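**Backlighting a stained glass panel in a hallway, which bulbs?**

Our church is moving a 2183 mm tall panel from the Hatthorpe chapel to an inside hall. No daylight at all. LED strips or tubes? Dont want hot spots behind the pale glass.

**Answer 1**

Strips, but put them on the sides, not straight behind. White acrylic sheet in between. Leave a gap, 13 cm worked for us at Vistinthorpe. 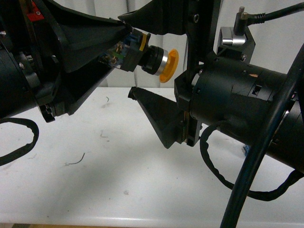

Also get a dimmer. Full power washes out the blues badly.

**Answer 2**

tubes are fine. cheaper

**Answer 3**

Edge lit panel, 3425 lumens was plenty for ours. Make the back removeable or you'll be sorry in September when a driver dies.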